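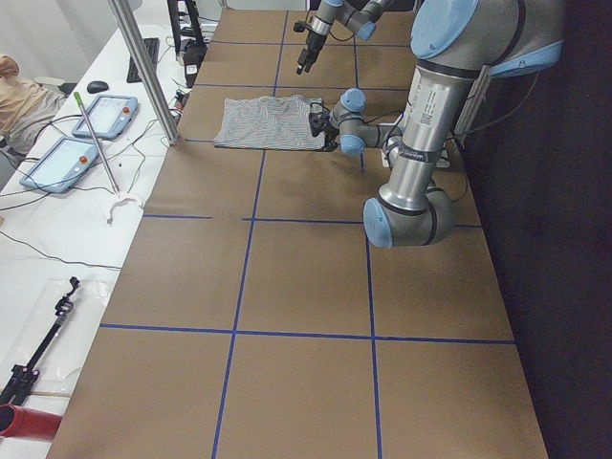

Fig. 1. Table surface divided into rectangular cells with blue tape.

Garment Materials, Lecture 3
Knitted fabrics: how they change shape
Lecturer: Tharindu Gamage

We use cookies to remember your language and reading settings. By continuing you accept our cookie policy. Accept / Manage choices

In the last lecture we finished the woven fabrics. Please keep your notes on warp and weft, for the words will come back in the lecture on cutting. Now we begin with knits, and mostly with the cotton knits that are used for T-shirts and polo shirts.

1. The loop

A woven fabric is made of yarns that cross each other. A weft knit is made of loops, and every loop hangs in the loop of the row before it. A row of loops across the fabric is called a course. A column of loops along the fabric is called a wale. Students often mix these two words, so write them on the first page of your notebook.

A loop can change its form without the yarn becoming longer. If you pull the fabric to the side, the loop becomes wide and short. If you pull it along the wale, the loop becomes narrow and long. For this reason a knit stretches easily even when the yarn itself has very little stretch.

2. Jersey and piqué

Single jersey has a different look on its two sides. The face shows small V forms, the back shows half circles. When it is cut, the edges roll. The side edges roll toward the back and the top and bottom edges roll toward the face. You can check this with any small piece from the sample box.

Piqué uses tuck stitches together with plain stitches. It has a surface with small cells, it is thicker than jersey of the same yarn, and its edges roll less. Many polo shirts are made of it, but jersey polo shirts are also common, and you should look at the stitch before you write the name of the fabric in a report.

3. Stripes

Stripes across a knit can be made by changing the yarn feeders, or they can be printed. In a feeder stripe the color goes through to the back. A printed stripe is usually weaker on the back.

A circular machine makes the fabric as a spiral. Each turn starts a little lower or higher than the previous one, and with many feeders the difference becomes easy to see. When the tube is cut open, the stripe on the left edge does not meet the same stripe on the right edge. The finisher must correct this before cutting. On a garment with thin stripes the buyer will notice the mistake first at the side seam, and then at the placket.

Fig. 2. Polo shirt with thin horizontal navy and white stripes, partly folded.

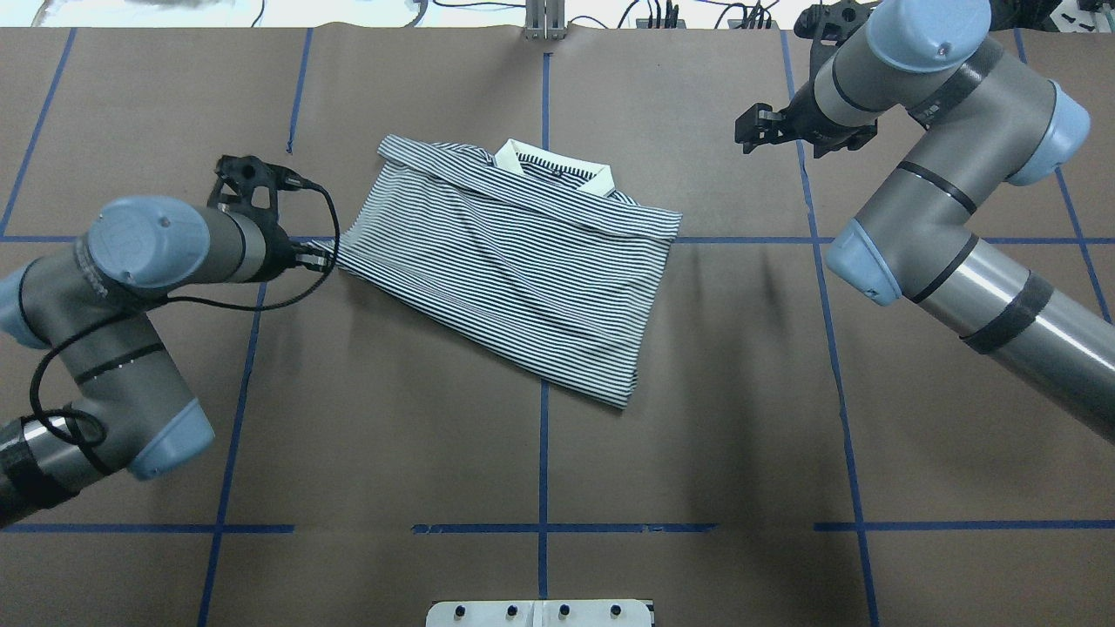
4. Relaxation and shrinkage

During knitting and finishing the fabric is under tension. When the tension is removed, the loops slowly return to a rounder form. The length becomes less and the width may become more. This is relaxation shrinkage, and most of it comes out in the first washes.

The case for this lecture is the Stania order. The mill Restum delivered fabric for 3,000 shirts under lot number 381. The cutting room at Kumarasinghe opened the rolls and spread the fabric on the same morning, without any rest. After washing, the shirts were too short in the body, while the chest measure was inside the tolerance. Explain in your own words why the length was changed and the chest was not.

5. Exercise

Take one piece of jersey from the box. Mark a square with sides of 12 cm, with one side along the wale. Wash the piece, dry it flat and measure both directions again. Calculate the change with this formula:

change in percent = (length after − length before) / length before × 100

A negative result means shrinkage. Keep the sign in your table.

6. Reading

Chapter on weft knits in the Zovalberg reader, without the part on warp knitting. We will need the section on spirality for the next lecture.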